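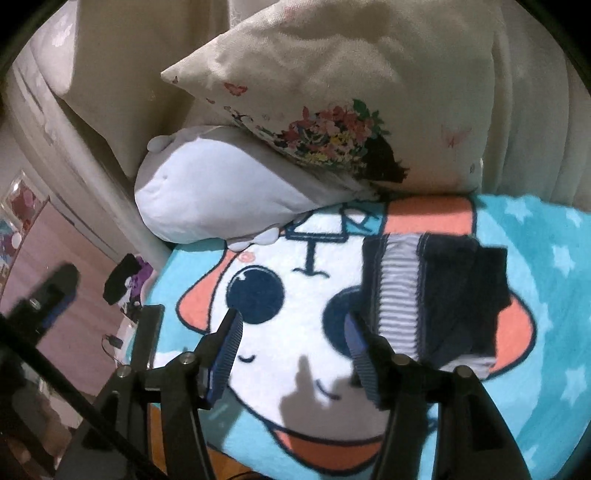
Figure 3. Folded clothing stacked on a bed with a printed plush blanket.

4.2 The bed as a sorting surface

In the households visited for this study, clean clothing seldom went straight from the drying place to the cupboard. Between the two lay a period in which items were sorted, folded and stacked, and for much of that period they occupied a bed. Of the 63 households that kept a laundry diary, most named a bed as the usual place for folding. Tables came second in Atunholm and third in Birkent, where the armrests and seats of sofas were preferred. Only in the larger flats of the Segers estate did residents report a surface set aside for the purpose.

Figure 3 shows the arrangement in its simplest form. The stack lies directly on the bedding, here an aqua blanket with white stars and a large cartoon face. The made bed serves as a worktop without being cleared or covered first. In interviews, residents described this as so ordinary that several had not thought to enter it in the diary until prompted. The bed is wide, it stands at a convenient height, and in small bedrooms it is often the only flat area large enough to hold more than one stack at a time.

The softness of the surface was mentioned both as an advantage and as a difficulty. Thick plush blankets allow a garment to be laid out without sliding, but they give under the hand, so that sleeves and collars are harder to smooth. Stacks built on such blankets were said to lean once they reached a certain height. Residents dealt with this in different ways. Some kept their stacks low and started a new one early. Others folded against the chest and used the bed only for putting down the finished item. A smaller group pulled the blanket back and worked on the sheet, a practice more common among those who folded bed linen in the same session.

Printed bedding had a further use that the diary form had not foreseen. Respondents in Birkent reported placing stacks according to the pattern: one person's clothes on the face of a figure, another's on the plain border. This was described mainly by parents who asked children to carry their own stack away, and who found it easier to name a part of the picture than a side of the bed. We did not ask about it in Atunholm, and cannot say whether the habit is found there as well.

The time for which stacks remained on the bed varied more than the time spent folding. The median folding session lasted under half an hour in both towns. Stacks, by contrast, often stayed where they were until the bed was needed for sleep, and were then moved to a chair or the floor — a step that 2 households entered in the diary under its own heading, as "the night move". Where clothing was moved in this way it was frequently refolded the next day. Entries made after 60 days show little change in the pattern, which suggests that keeping a diary did not in itself lead residents to put clothing away sooner.

These findings bear on the design of bedroom storage. The Betero survey of fittings, which covered roughly 1,000 bedrooms, recorded the distance from door to wardrobe but not the distance from bed to wardrobe. On the evidence of the diaries, the second measure is the more useful. Stacks were put away soonest in rooms where a drawer or shelf could be reached from the side of the bed, and were left longest where the storage stood in a passage or in another room. Section 4.3 considers the chair in the same light, as the second resting place for clothing that has been folded and has yet to be stored.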